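# Desk Clutter and Where It Ends Up

Conceição Figueiredo, project report, October
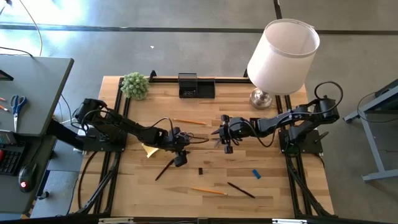

*Fig. 1. Wooden tabletop with organizer and lamp at the back, pencil and sticky note left out.*

## Method

I kept a log of small items left on desks in the Brandemmont study room for 25 days. An item counted if it was out of its organizer at closing.

## Results

The log has 168 entries. Pencils came first, then sticky notes. Moving the organizer to the front edge for the last 12 days cut the daily average by 3.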